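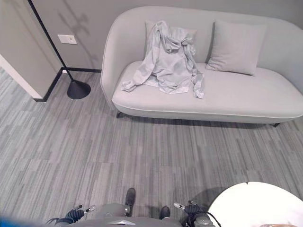
MEDIA RELEASE

Tenants' group questions "stain-proof for life" fabric plans sold with new lounges

2 Apr 2024

Turkdale Renters and Buyers Network is calling on furniture retailers to stop selling fabric protection plans at the counter until they can show customers, in writing, what the plans have paid out.

The network's report, Covered For What?, looks at the add-on plans now offered with almost every upholstered lounge, armchair and ottoman sold in the Turkdale area. The plans usually combine a spray treatment with a promise to clean, repair or replace the fabric if something gets spilled on it. They are sold under a range of names and at a range of prices, and the network says it has yet to find a salesperson who could explain the difference between them.

"We went in with an open mind and came out with a folder of exclusions," said Menaka Selvanayagam, the network's spokesperson. "You're told it covers life's little accidents. Then you read the booklet and find that a little accident has to be a single event, reported inside a deadline, caused by something on a list. Gradual soiling is out. Body oil is out. Dye coming off your jeans is out in most of them. I'd like someone to tell me what else happens to a pale lounge."

The report draws on 60 households that bought a plan with a fabric lounge and later tried to use it. Members supplied their receipts, plan booklets and emails. The network concedes this is a small group and that people who had trouble are more likely to come forward. It says that would be easier to correct if the companies selling the plans released their own claims figures, which it asked for in February. None had done so by the time the report was finished.

One couple paid $2,700 for a lounge in a light fabric and took the plan on the salesperson's advice. When a cup of tea went over on the seat, they blotted it, then used a supermarket upholstery cleaner. Their claim was knocked back on the grounds that they had used an unapproved product. The approved product was a small bottle in the care kit, which had been delivered separately and which they had put in the laundry cupboard unopened.

"The kit is what gets people," said Rajitha Seneviratne, who compiled the case histories. "It looks like a freebie. In several booklets it's a condition. If you don't try it first you can lose the claim, and if you try it and make the mark bigger, you can have an argument about that too."

Reporting deadlines were another common problem. Some booklets gave buyers as little as two days to lodge a claim after a spill. Others were more generous but required the original receipt, the plan number and a photo of the care label, which on some lounges is stapled to the underside.

The network is also doubtful about the treatments themselves. Many new upholstery fabrics already come from the mill with a water-repellent finish, and retailers were often unable to say what a second coat would add. In one Turkdale showroom, a member was shown a demonstration in which water beaded on a treated swatch. She asked to see the same thing on an untreated piece of the same fabric. There wasn't one in the shop.

Omar Aoun, an upholsterer who reviewed the draft report for the network, said he did not tell customers that sprays were useless. "Some of them buy you a bit of time with a spill. That's worth something. Whether it's worth what's being charged is another question, and I can't see how you'd answer it from the brochure. Wear matters too. The arms and the front of the seat get rubbed every day, and that's where the finish goes first."

He said buyers of pale fabrics would generally do better to ask whether the cushion covers come off, whether they can be washed, and whether the maker will sell a spare set. A lounge with one long fixed seat cushion is harder to clean evenly than one with separate cushions that can be unzipped or turned over, and he thought shops should say so before the sale.

Not everyone agrees with the findings. Lurkow, which runs furniture showrooms in the district and sells plans in all of them, told the network its plans were optional, that customers could cancel and that many bought them for peace of mind. Asked how many claims had been accepted, it said the figure was held by the plan's administrator, Khondokar. Khondokar said requests should go to the retailer.

"Peace of mind is a lovely thing to sell, as it never has to be delivered in a van," said Ms Selvanayagam. "We're happy to be shown wrong. If nine out of ten claims are paid, print that on the front of the booklet and we'll put it in our newsletter."

The network wants retailers to:

Give customers the full plan booklet before payment, including the exclusions.

State the price of the plan separately on the quote and the receipt.

Allow 90 days for cancellation with a full refund, where no claim has been made.

Publish the number of claims received, accepted and refused each year.

Stop describing a plan as "lifetime" cover when it has an end date.

It also suggests that anyone who already holds a plan find the booklet now, open the care kit and check the deadline for reporting a spill. People whose claims have been refused should ask for the reason in writing and for the exact clause relied on. Buyers may also have rights under consumer law that apply whether or not they paid for a plan, and the network says these are rarely mentioned on the showroom floor.

The report is free to read at the network's office in the Jorkby Building, Turkdale, and paper copies can be posted on request. A follow-up on mattress protectors sold with warranty conditions is being prepared, and members with paperwork to share are asked to get in touch.

Media contact: Sabina Barua, Turkdale Renters and Buyers Network

Menaka Selvanayagam and Rajitha Seneviratne are available for interview.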